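Korlow busca técnico o técnica de montaje de estructuras aeronáuticas para su nave de Clandavine, donde se ensamblan paneles de fuselaje y carenados para aviones de transporte. El puesto depende de Leidy Urrego, jefa de producción.

La persona seleccionada se incorporará en noviembre a la línea Virlow, en turno de tarde. Se trabaja un sábado de cada 2, con descanso compensatorio entre semana.

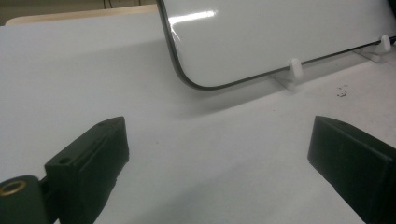 Boletín de empleo, núm. 1223, pág. 9

Funciones: taladrado y remachado de chapa de aluminio, aplicación de sellantes, lectura de planos y registro de cada operación en la orden de trabajo. El técnico participa también en la reunión de inicio de turno y comunica las no conformidades a calidad.

Se ofrece contrato indefinido, formación inicial de 9 semanas a cargo de Norbert Lakatos y transporte de empresa desde Chávez.

Usamos cookies propias y de terceros para mejorar su visita. Aceptar | Configurar
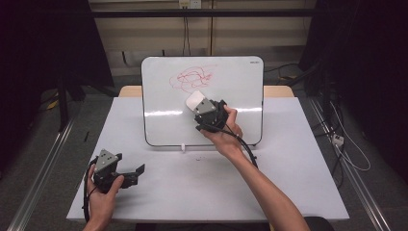
Requisitos

Formación profesional en aeromecánica o fabricación mecánica. Dos años de experiencia en montaje de estructuras metálicas. Inglés técnico leído. Se valorará experiencia con materiales compuestos.

Las candidaturas se envían por el portal de empleo de Korlow con la referencia 2338, adjuntando currículum y copia del título. La prueba práctica se hace en la propia nave y dura una mañana.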